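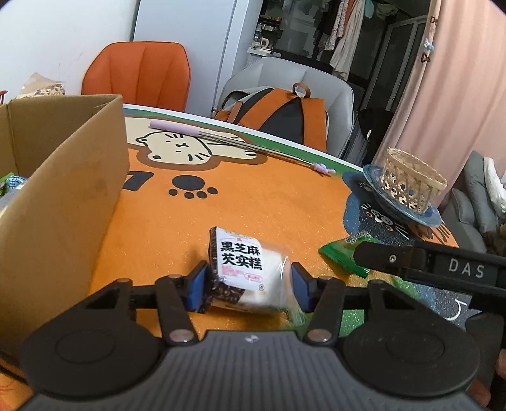 7 min read

I almost skipped the Jevell open day. It was raining sideways, the parking lot at Golto was already full by the time I found it, and I'd had one of those mornings where even the coffee comes out wrong. But I had signed up back in September, I'd told everyone at work I was going, and I do like looking at other people's workshops. So I parked on the far side of the canal and walked.

Jevell has the second floor of the old Ackermann building in Golto. If you grew up near here you'll remember Ackermann as the place that made bathroom fittings, and the sign is still on the side wall, all seven feet of it. These days the ground floor is a climbing gym and you go up past it on a metal staircase that smells of chalk. At the top somebody hands you a sticker and asks if you have allergies (because of the snacks, more on those later!) and then you're in.

I had been picturing a big hall with yellow cages and arms swinging car doors around. The biggest room at Jevell is the size of a school classroom, and most of what they do is about small household stuff: picking it up, putting it away, sorting it, packing it. The sorting and packing tasks are what I'd come for, so I went straight to that group and missed the welcome talk completely. Sorry, Jevell.

The task our group watched first was packing a box with snacks. You have a cardboard box with the flaps up, you have a bunch of packaged sweets and cakes, and they go from the table into the box. My four-year-old nephew could do it and would then eat half. The demonstrator worked with a pair of hand-held grippers, one in each hand, like very serious salad tongs. You squeeze, the two pads come together, and whatever is between them comes along. She started with a little cake in clear wrapping, set it down in the box, went back for the next one, and kept up a running commentary the whole time without looking at us once.

What she wanted us to notice was how much a person does without thinking about it. You tilt the thing so it clears the flap. You don't squeeze a cake as hard as you'd squeeze a can. You slide the other hand in to hold something steady and then take it away again. All of that gets recorded when you do it with the grippers, and the robot arms learn from the recordings. A bare hand would be easier for the person, she said, but a robot hasn't got one, so you may as well do the job with the same kind of fingers it'll have to use.

I asked how many times they'd packed a box. The answer was on the whiteboard behind her: 1,301 for snack packing, and 3,714 for everything put together. I thought those were huge numbers and said so, and she laughed and told me that upstairs they'd like a lot more. (There is an upstairs. We weren't allowed.)

Then they let us try. Oh, I was terrible at it! I had pictured myself being a natural, on the grounds that I'm good with chopsticks, and the two things have nothing to do with each other. The grippers are wider than your hand and you feel where your wrist ends in the wrong place, so I kept reaching past things. A foil packet kept skating away from me across the table. I chased it almost to the edge before I thought of using the left one as a wall, and the woman next to me clapped. Crinkly wrappers are the worst, by the way. You think you've got the cookie and what you've got is the corner of the bag, and the cookie swings around like a fish. Boxes with square sides are lovely. I could pick up boxes all day.

After a few minutes my thumbs were aching, and I asked whether the people who do this for a living get sore. They swap tasks every half hour and take turns, apparently, and one of the complaints they hear most is about boredom. I can see that. The trick, according to the guy running the next table, is to change the stuff around. Different mat, different box, something in the way that has nothing to do with the job. They want the clutter. A robot that has only ever seen a clean white table gets lost in a real kitchen, and I have to say that on the evidence of my own kitchen I sympathize with the robot.

The arms themselves were in the next room, two of them bolted to a bench. They call the bench Folludska, and I asked three different people why and got three different answers, so I'm going to leave that alone. Folludska was packing a box too. It was slow – much slower than I'd expected from the videos you see online – and also sort of hypnotic. It would go down toward a packet, stop, think about it, shift over by a hair, and close. When it got one in the box there was a murmur from the whole group, like at a golf tournament.

It made mistakes. One packet landed on top of a flap and stayed there, and the arm went off to get the next one as if everything was fine. Another time it closed on nothing, carried the nothing over to the box, and carefully let it go. The kids in our group thought this was the funniest thing they'd ever seen and wanted it to do that again. I liked that they ran it live and let it mess up. I've been to trade fairs where the demo is on a loop and a man in a nice jacket stands between you and the emergency stop.

We stayed for two full boxes. The second went better than the first, though the lights had been changed in between, so don't ask me what that proves.

There was a question session afterward in the break room, with folding chairs. Someone wanted to know if this would put packers out of work, and the answer was longer than I can do justice to here. The short version is that they're aiming at help in the home first, for people who have trouble with their hands, and that warehouses already have machines that are better at warehouses. I wasn't totally satisfied with that and I don't think the man who asked was either, but they didn't dodge it, and they stayed to talk with him after the rest of us had moved on to the food.

My own question was about soft things. Could it pack bread? They looked at each other in a way that told me bread has a history at Jevell. Bread is "in progress."

The snacks, then. Everything from the practice tables that was still sealed and hadn't been squashed went into a big bowl by the door, and you could help yourself on the way out. I took a sesame thing and ate it on the stairs. It was a bit sticky and not too sweet, and I'd have gone back for another if I hadn't been embarrassed about how many I'd already dropped on the floor.

A few practical notes if you're thinking of going to the next one. Sign up early, the groups are small. Wear short sleeves, or at least sleeves you can push up, because mine kept catching on the gripper handles. The elevator works but you have to ask the climbing gym for the key. Kids are welcome and there's a lower table for them, with bigger objects, and I would happily have stayed at that one. Photos are okay in the practice room and not okay around Folludska, so you'll have to take my word for the golf murmur.

Parking: don't use the Golto lot. Go over the canal bridge and leave the car by the playing field, it's a short walk and it's free.

I unpacked my groceries very slowly that evening, watching my own hands. I'd never noticed that I hold the bag open with my pinky. Then I dropped the eggs, only one broken, and went back to doing it the normal way.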